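The Landeg workshop opens to outside visitors twice a year, in March and September. The spring session fell on Sunday, March 19, 2023, and the door sheet listed 371 names by midafternoon. Most had come for the welding cell downstairs. The manipulation group had the upper rooms, and the line there was shorter.

Gwawr Sayce runs that group. Her subject is household handling: picking up, moving and putting down the things people leave on tables. The method is demonstration. A person holds a gripper in each hand and does the task directly, while a camera on the tool records what the fingers meet. The recordings train a policy that is later run on a pair of fixed arms. No arm is needed at the collection stage, and the rooms can be ordinary ones.

"A lab bench teaches you lab benches," Sayce said. Her first set of demonstrations, made on a plain gray surface at Pedholm, gave a policy that worked well at Pedholm. Moved to a kitchen with a printed tablecloth, it closed on the pattern.

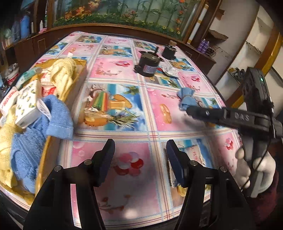
Cloth takes up most of the group's time. A box has faces and edges, and two parallel pads will hold it if the approach is reasonably square. A towel has no fixed shape, and its outline after one grasp says little about its outline after the next. Remzi Uçar, who designed the current finger pads, tried 9 profiles before settling on a ridged rubber face. Smooth pads slid on thin fabric. Harder ones held it but pinched so narrow a fold that the towel swung and dragged.

Visitors were allowed to try the grippers in pairs, ten minutes each. The usual fault was speed. A new operator moves at the pace of a bare hand, and the recorded motion is then too fast for the arms to follow within their joint limits. Uçar sets a ceiling on wrist speed and rejects any take that breaks it. Of the first takes made that afternoon, he kept four.

The second common fault was regrasping. People nudge an object, let go, shift and take hold again without noticing they have done so. Some of this is useful, as the arms will miss too and must learn to recover. Too much of it blurs the point at which a grasp begins, and the labels have to be fixed by hand. Cadi Bowen does that work. She put her rate at around 200 clips on a good day – fewer when there is a lot of cloth.

Later in the day the fixed arms were shown next door, running a policy trained on the winter recordings. The task was to lift a hand towel and lay it in a bin. The left arm took a corner on its second attempt, raised the towel clear and released it half over the rim. A second run went in cleanly. A third stopped when the two wrists came too close, and Huw Edwards reset the controller from a laptop. He did not speed up the video feed or skip the failed run, and the audience stayed for it.

Sayce's next step is a joint trial with Plesby, a care equipment supplier that wants laundry sorted at the bedside. The trial will use the same hand-held tools and a new set of rooms. She is still looking for homes with poor lighting and patterned linen.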